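**Plandora time series plays in the wrong order when I load it from a script**

Vandana Mishra
26 April 2020

I have a folder of mesh files from a run on our cluster, saved every 100 steps, and I want to make a movie out of them with a Python script. If I open the folder through the Plandora file dialog, everything plays fine. If I load the same files from the script, the flow jumps forward, then way back, then forward again. I thought the solver had gone unstable and reran the whole thing (there went my weekend allowance), but I got the same jumping.

```python
import glob
from plandora import Series

files = glob.glob("out/step_*.msh")
s = Series(files)
s.play()
```

My file names look like step_100.msh, step_200.msh and so on, up past step_1000.msh. No errors, no warnings. Am I missing an option somewhere? I use the Durnano build, if it matters.

---

Bleddyn Parry

Works for me. Have you tried updating? I had something weird with the Durnano build in April and a clean install fixed it. Also try deleting your settings folder.

---

Svitlana Sirko

I don't think reinstalling will do anything here. glob gives you the files in whatever order the file system feels like, and Series takes the list exactly as you hand it over. The dialog sorts by number before it loads, so you never see the problem there.

A plain sorted() gets you halfway, but it sorts as text, so step_1000 ends up right after step_100 and before step_200. You need to sort on the number:

```python
import re

def step(name):
 return int(re.search(r"step_(\d+)\.msh$", name).group(1))

files = sorted(glob.glob("out/step_*.msh"), key=step)
```

Print the list before you pass it in and check that it looks right. I'd do that first, before touching anything else – it takes a second and you don't have to rerun the solver!

One more thing. Series numbers the frames 0, 1, 2 and so on unless you give it times, so your time label will be wrong even with the order fixed. Pass them in like this:

```python
s = Series(files, times=[step(f) * dt for f in files])
```

where dt is your own time step. If you start new runs later, pad the names with zeros when you write them (step_000100.msh) and plain sorted() will be fine. I switched all my old Beddoe cases over to padded names and haven't thought about it since, except for one folder I still need to rename.

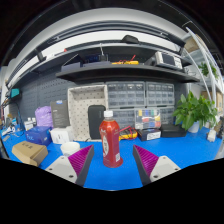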